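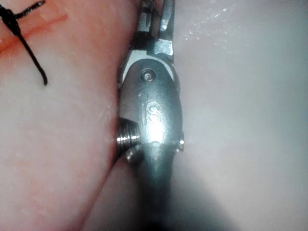 Practice tissue pads - how do you keep one usable for more than a couple of weeks?

Posted by Cristóbal Bustos, 10/15/24

Hi everyone! I started going to the open suturing evenings at the Skamcombe skills lab in September and I'm completely hooked. I never thought I'd look forward to sewing a pink pad after dinner, but there we are. So now I want to practice at home too, on the soft kind of pad, the pale pink one that gives a bit when you press it.

My trouble is that I'm on my second pad already. The first one got sticky on top, then it started tearing every time I pulled a stitch snug, and by the end I had little rips all along one side. I do maybe 30 stitches in a sitting, simple interrupted ones mostly, and I've just begun on running stitches (so much fun once you get the rhythm!).

What I'd love to know:

Do you wash yours, and with what?
Can a tear be fixed or is that corner just gone?
Is it me? I have a feeling I'm pulling too hard, but I'd like to hear it from people who have been at this longer.

I keep it in a kitchen drawer, in case that matters. Thanks so much!

3 replies

Wiebke Weidemann
Welcome, and yes, the running stitch is the best part! I've had the same pad going for 17 months, so don't lose heart.

Wash it in lukewarm water with one drop of plain dish soap, pat it with a lint-free cloth and let it air dry all the way. Then dust it with a little cornstarch and brush off the extra. That takes care of the sticky feeling on mine. If yours came with a care sheet, go by that first - pads are made of different stuff and some don't like powder.

Now the tearing. Pulling too hard is part of it for nearly everyone in the first months, me included. Bring the edges together until they just touch and stop there. It feels too loose, but leave it. The other part is how the needle goes in. If it enters at a slant and you then push it forward in a straight line, it drags through the pad and leaves a slit instead of a hole. Turn your wrist and let the curve of the needle do the work. Go in a little farther from the edge too, and you'll be amazed how much longer the pad holds.

I also draw a grid on the back with a marker and work one square per evening. Old holes close together are what rip first, so move along before a patch is worn out.

And take it out of the kitchen drawer! Mine lives flat in a lidded box with a sheet of baking paper over it. Something sharp in a drawer will nick it sooner or later.

gelta_2891
just buy a new one. they all tear

Kuo
I'd keep the torn corner, it's useful. I cut my worst pad into strips and use them for knot tying only, where you don't care what the surface looks like. Clamp a strip to the edge of the table and go. I've tried gluing a rip once and the glued bit went hard as a button, the needle skidded right off it, so I wouldn't bother with that.

Agree with Wiebke on the wrist. Also check your needles. Mine were blunt long before I noticed, and a fresh one felt like a brand new pad!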